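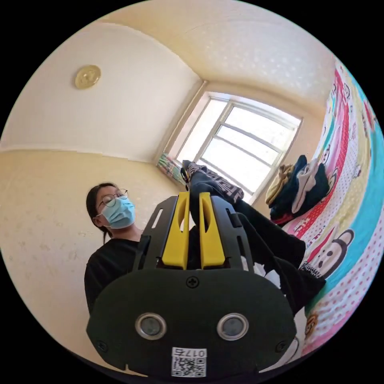
View from the gripper, bedroom session, folded clothes on the bed by the window

Hi all,

On 08/09/2024 Harpreet Sawatzky wrote:
> How many demos do you have from the Costville homes so far, and are
> you keeping the ones with people in view? Our Omby policy falls apart
> the moment anyone walks past. We only ever recorded in tidy rooms.

Good question, and yes, we keep them! We're at 726 episodes now, 583 of them from bedrooms (clothes are our thing at the moment, sorry to the kitchen people). Another 106 are sitting in the queue until I get through the labels, so don't add those to anything yet.

The still I put at the top is pretty typical for us. Bright window, very busy bedsheet with monkey faces all over it, one person standing on the left in a face mask, and somebody's leg in black trousers right where the fingers are pointing. I used to throw that kind of thing out – what a waste. Now I only drop an episode if the fingers are hidden when the grasp happens, or if the tracking jumps.

What I'd do in your place is go back to the same rooms and record again with people in them, before you touch the model. Try 3 rooms first and see if the numbers move.

The Melnyk loader still chokes on our longer episodes, by the way. If anyone on the Plamumness side has a fix, please send it over – I'd love to have the next batch up before December.

Cheers,
Dee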